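How to Check Unit Prices Without Fooling Yourself

By Marisol Huanca

Every money-saving guide tells you to look at the unit price, the small number on the shelf tag that says what you pay per ounce or per piece. Fine advice, as far as it goes. I followed it for years before I noticed how often that small number was useless, and I now treat it the way I treat a weather forecast for next month.

What you need: a phone with a calculator, a pen, an old receipt, and enough patience to stand in an aisle while people reach past you.

Step 1. Pick a short list

Don't try to check the whole cart. You'll quit by the dairy case. Take your last receipt and circle 13 things you buy again and again. Mine had coffee, rice, canned drinks, dish soap and, I'm sorry to say, a lot of chocolate wafers. Leave out anything you bought once for a recipe.

Step 2. Check that the units match

Stores love to price one brand per ounce and the one beside it per pound, or per "each." I doubt it's always a plot, but it never seems to go in the shopper's favor. If the tags use different units, ignore them and do the division yourself: price divided by net weight. Use the net weight on the package. The size of the box tells you very little, and snack boxes are the worst for this.
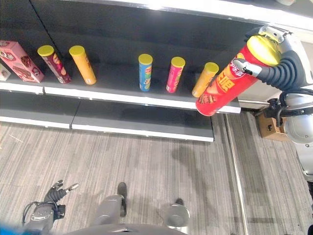 Step 3. Be suspicious of the big pack

The family size is supposed to be cheaper per ounce. At the Sotelo near me it often isn't, and in May I found two sizes of the same cereal where the small box won easily. Work out both. Then ask if you'll finish the big one before it goes stale. Half a bag in the trash doubles what you paid for the other half.

Step 4. Take the sale price apart

"2 for" deals come in two kinds. In one, a single item costs half the deal price. In the other, you pay full price unless you buy the pair. The tag may say which in tiny print, or you may have to ask. Also look at the regular price. If you don't know what the thing cost last month, you have no idea whether it's on sale, whatever color the tag is.

Step 5. Count the deposit

For drinks, some places add a container deposit at the register and leave it off the tag. If you return your empties, skip this step. If they pile up in the garage until someone hauls them to the curb, the deposit is part of the price, so add it in before you compare cans with a large bottle.

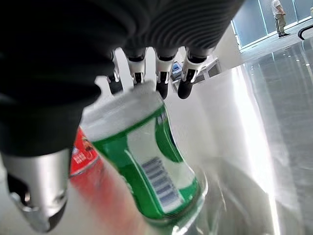

A green-and-white drink can. Divide by fluid ounces, and add the deposit if you won't claim it.

Step 6. Write it down

My neighbor Elmarie Motaung uses a price app called Rillska and swears by it. I tried it and found prices from stores I'd never drive to. A pocket notebook works better for me: item, store, size, price per ounce, month. After a few trips you'll know a decent price on sight.

Is it worth it?

For some people, no. I've seen a blog claim savings of $3,157 a year from this method, and I'd like to see the receipts. My own savings are a good deal smaller, and nearly all of them come from coffee and dish soap. If your list shows no difference after a couple of months, drop the items that never change and keep checking the ones that do.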